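Leave the toothpaste in the cup

Wrote most of this standing up in June and never fixed it, so bear with me.

My position: the bathroom cup is the best organizer in the house and you should stop trying to replace it. A plain cup. Clear plastic if you can get it. Toothpaste in the cup, brushes in the cup, done.

I bring this up after a weekend at my cousin's place, where the toothpaste lives in a drawer. Inside the drawer, a tray. Inside the tray, a smaller tray with a lid. Three moves before you get to mint. Struan Baxter, who I've argued with about household stuff for years, thinks this is civilized. He says a counter should be bare. Bare for who? I'm the one brushing my teeth at 6 in the morning with one eye open.

Struan owns the Harell set. Soap pump, tumbler, lidded jar, little sloped stand for the tube. 112 dollars. The stand holds exactly one size of tube, the travel size falls thru and the family size tips the whole thing over. He keeps the family size behind the jar. On the counter. Which was supposed to be bare.

A cup doesn't care what size the tube is. Fat one, skinny one, the sad flat one with two days left in it. They all lean. Leaning is fine! We have decided leaning looks messy and I don't know when that happened. Pens lean. Umbrellas lean. Flowers lean and we pay for those.
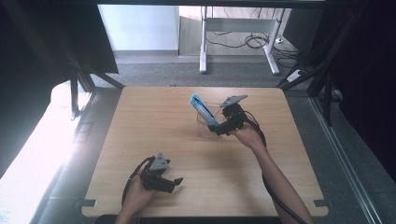
Why clear, though. Two reasons. You can see the gunk, so you rinse it. My old ceramic one from Pimwood was lovely, heavy, dark green, and I found out what was in the bottom of it when we moved. Never again. Second, a clear cup pretty much disappears. Put it on wood and it's hardly there, all you notice is the toothpaste. You get your bare counter, Struan, or near enough.

Cap up or cap down? I get asked this more than you'd think. Cap down and the paste settles where you want it. Cap up and the cap stays clean. I go cap down and rinse the cup. Jaruwan Thongsuk, my neighbor, goes cap up and has a whole speech about it. She raised four kids on one bathroom so I mostly keep quiet. She also never bought a holder. Her cup came with a bottle of mouthwash.

The other side, to be fair to it. Cups tip. A light one with a heavy tube in it will go over if you drop the tube in from high up, so don't do that, lower it in. Wide base helps. Toddlers are a seperate problem and I have no answer for toddlers. And if you share a bathroom with somebody who puts wet brushes in with the paste, get a second cup. I think mine was 80 cents.

What bugs me is the advice. I looked up toothpaste storage on Majimbun the other night and got 752 results. Suction things, wall things, a dispenser you have to charge. Charge! For toothpaste. One of the reviews was a man explaining how he re-drilled his tile.

Just set the tube in the cup. If it falls over, stand it up again. I have to go, the dryer's buzzing.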